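Subject: Re: [robotics-club] Laundry challenge, what are we doing about the pink ones?

Hi all,

Replying to the list so the Friday crowd sees it too. Quoting the important bit of the earlier message:

> I went through the rules for the Inadell challenge again last night and
> the soft items are worth way more than I thought. A towel gets you 25
> points, but anything with sleeves or legs gets you 40. Are we seriously
> going to spend another month on towels? Also, does the garment have to
> be flat before the first fold is scored, or can we fold from a mess?
> And who has the key to the Ernham room on Friday?

OK so, taking these out of order. The key is at the front desk, you sign for it, and please sign it back in because last time I got the phone call!

On the flat-first question, I wrote to the organizers at Lundevier and got an answer back the same afternoon (very nice of them). You can start from a mess. The scoring only looks at the finished fold, so flattening is our problem and our time. We have 100 seconds per item at the table. At the moment we burn most of that just getting the cloth into a shape we can work with, and I'd love to fix that before we touch the folding code again.

And yes, I agree about the towels. We've been hiding in towels. I spent a long evening on the pink stuff with both arms, teleoperating the whole time, no policy running, just me on the leader arms trying to feel out what a sensible first move would be. It's so much harder than a towel! With a towel you grab two corners and you're basically home. With these, half the time I couldn't tell which end I was looking at until I had hold of it.

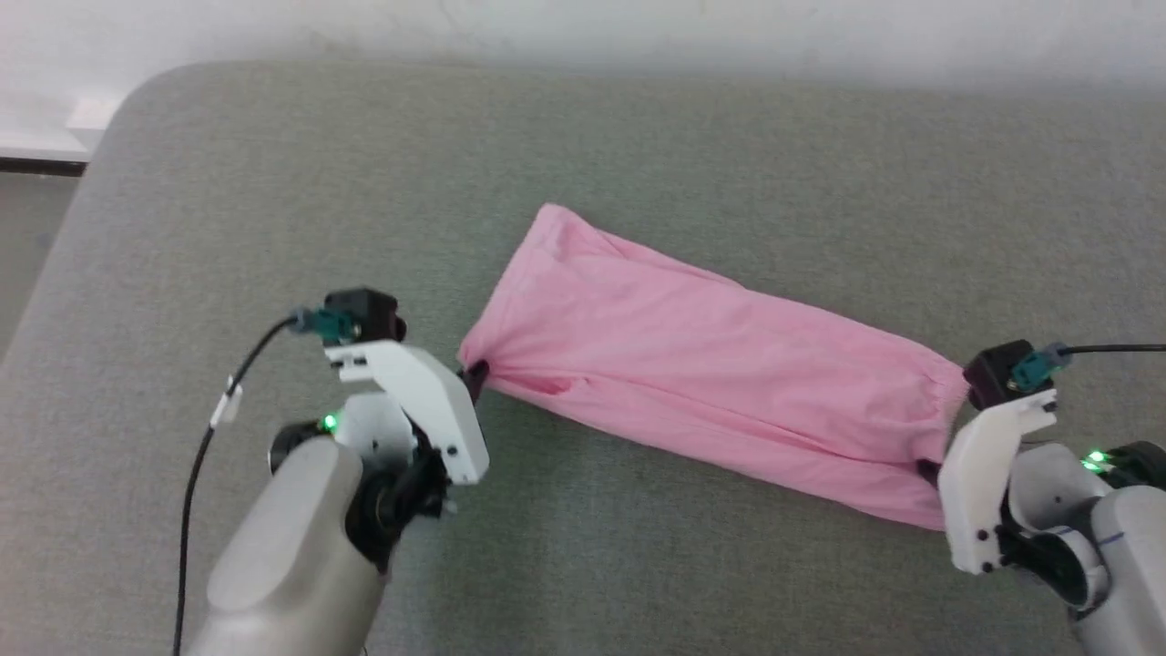
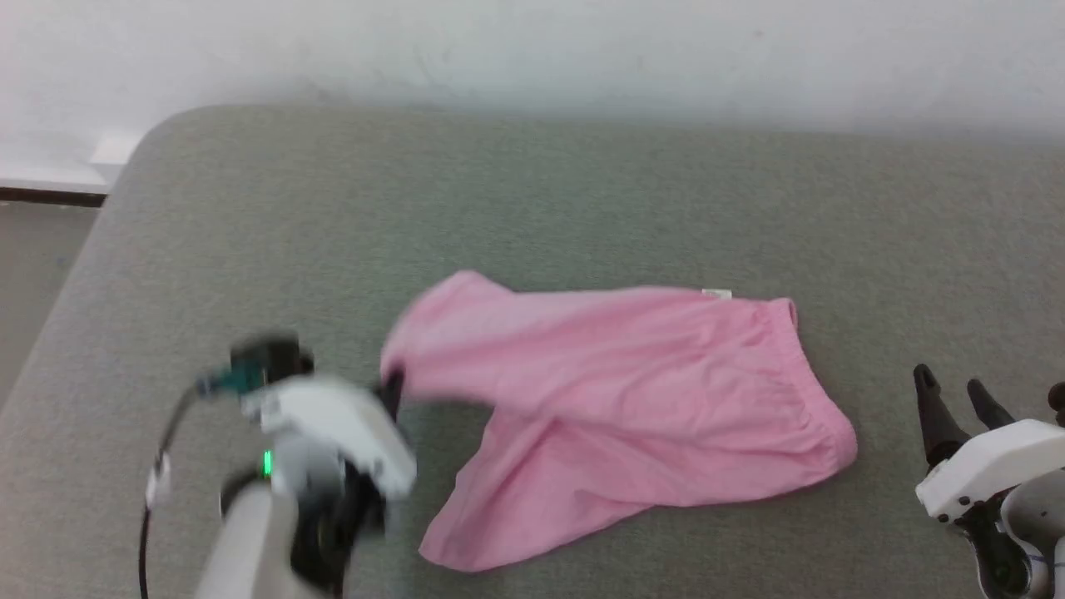 Pink cloth on the gray upholstery, two-handed in the first one and left gripper only in the second.

What I think we should try

1. Look for the elastic first. A gathered edge puckers in a way the rest of the cloth doesn't, and I was using it as my landmark without really noticing. If the detector can find that edge we know which end is which, and the other grasp sort of falls out of it.

2. One hand before two. I kept wanting to grab with both arms at once and made a worse mess. Pinch with one, lift a little, let the cloth settle, then bring in the second. It feels slow but I don't think it costs us much.

3. Gentle on the stretch. Pulling it out between the grippers is great for getting rid of the big wrinkles, but pull too hard and it slides out of the narrow end. I'd like a limit on how far apart the wrists can go once both jaws are closed. Somebody who understands the Manalastas controller better than I do, please shout.

4. More data, sorry. We have 4000 clips and almost all of them are towels. I'd like everyone to do one session of pants or shirts before we retrain. Bring whatever small clothes you've got, plain colors are fine.

Oh, and if you use the room, check the wrist camera cables before you start moving. I'd rather we lost two minutes at the beginning than a connector at the end.

I'll be in from 4 on Friday. Somebody bring snacks that don't leave crumbs on the upholstery, I am looking at the granola bar people.

See you there!

3 comments

foldedcorner
Totally in favor of dropping the towels. I can do a shirt session, but do we label sleeves separately or is it all just "garment"?

mid_row_seat
The wrist distance limit is easy if it's a fixed number. If it has to depend on the size of the clothes, that's a bigger job and I'd need a weekend.

tinwhistle
Is the tag useful as a landmark too? I can see a little white one near the waistband in the second picture. Probably too small for the overhead view but maybe the wrist cameras could pick it up.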